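Home Downloads Setup FAQ Changelog Contact

Search the help pages... Go

Filed under: Rank tracking, Proxies, Keyword groups

Drasell FAQ: keyword groups and proxy settings

This page covers the desktop version of Drasell and the Lightfoot proxy add-on. Licence and billing questions are dealt with on the contact page. Page maintained by Glenys Staniforth, last checked against the June build.
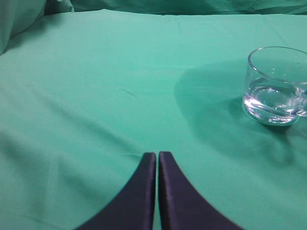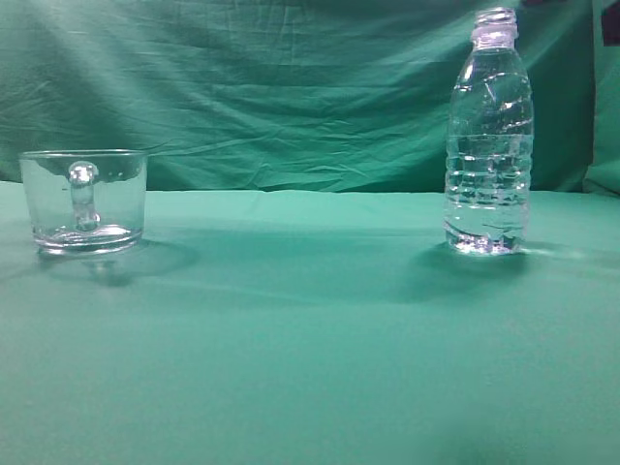
What is a keyword group?

A keyword group is a set of search terms that Drasell checks together and reports as a single line on the graph. Every term in a group must point to the same target page. If the target pages differ, the group will still run, but the average position it reports has no meaning. Take a shop that sells a clear glass mug and a transparent plastic water bottle. Both are see-through drinking things and may well sit in the same shop category, yet they have separate product pages and people search for them in different words, so they need separate groups. The category page can have a third group of its own.

Can one search term belong to more than one group?

Yes. The term is looked up once per run and the result is copied to each group that contains it. It counts once towards your daily allowance. Deleting the term from one group leaves the others as they were.

Why does the position in Drasell differ from the one in my browser?

Your browser sends cookies, a language setting and an address that gives away where you are. Drasell sends none of your cookies and uses the language and region set in the project. To compare the two fairly, open a private window, set the same region and go through the same proxy. Small differences will remain, as search engines do not return identical results to every request.

Do I need proxies at all?

For small projects, no. If you track a short list of terms once a day, your own connection will normally do. Proxies become useful when lookups start to come back with the status "Refused", or when you need results for a region you are not in. We suggest running without them first and looking at the log.

Which proxy formats are accepted?

Plain text, one proxy per line, as host and port separated by a colon. If the proxy needs a login, add the user name and password after the port, again with colons. Lines that begin with a hash are ignored. Spaces at the end of a line are removed on import — spaces in the middle are treated as an error and the line is skipped. Skipped lines are listed by line number at the foot of the import window.

Can I use a free public list?

The program will accept one. Most entries on public lists are slow, already blocked or no longer there, so expect a high share of failures. Do not send logins or private data through a proxy you do not control. This includes the option to check pages behind a password, which should be switched off for any project that uses a public list.

How does Lightfoot choose the next proxy?

It takes the one that has been idle longest in the pool assigned to the project. A proxy that fails is put to the back of the queue. After three failures in a row it is parked and takes no further part in that run. Parked proxies are tested again at the start of the next run and go back into the pool if they answer.

The order in which you typed or pasted the list has no effect after the first pass.

What is the timeout, and can I change it?

The default is 11 seconds per lookup. It can be changed under Setup, Network, Timeout. Lower values make a run finish sooner but will park slow proxies that are otherwise sound. If you change it, change it for the pool and not for the single project, or the two settings will disagree and the shorter one will be used.

What do the status words in the log mean?

OK: the lookup finished and a position was stored.
Not found: the lookup finished, but your page was not within the depth set for the project.
Refused: the search engine answered with a block page or a challenge.
Timed out: no answer came within the limit.
Parked: the proxy was skipped.

"Not found" is a result and is drawn on the graph as a gap. The others are not results, and the previous position is carried forward with a dotted line.

My project runs twice each morning. Why?

In nearly every case there are 2 schedules, one in the project and one in the Budska service that wakes the program when it is closed. Open the Budska panel and remove the entry there, or clear the schedule in the project. Keep the Budska entry if the computer is not left on with Drasell open.

Can I export the results?

Yes, to a spreadsheet file or to a Skusis report. The spreadsheet holds one row per term per run. The Skusis report holds groups only, without the single terms, and cannot be read back into Drasell. For backups use File, Save project copy, which stores terms, groups, schedules and history. Proxy passwords are left out of the copy on purpose and have to be entered again.

Will old projects open in version 2?

Projects saved in the first version are converted when opened. The conversion cannot be undone, so make a copy beforehand. Groups keep their names and history. Proxy lists are moved into a pool named after the project, and any duplicates are merged. Notes attached to single lookups are moved to the day they belong to, as version 2 has no notes at lookup level.

The import window says "Nothing to add". What is wrong?

Either the list is empty after comments and faulty lines have been removed, or every proxy on it is already in the pool. The second case is more common. Host names are compared without regard to capitals, while user names are compared exactly as typed.

Where do I report a fault?

Use the contact form and attach the log for the run in question. Please include the version number and the pool name. Remove proxy passwords from anything you paste into the form — the log itself does not contain them.

Previous: Setting up a pool Next: Reading the graph Back to top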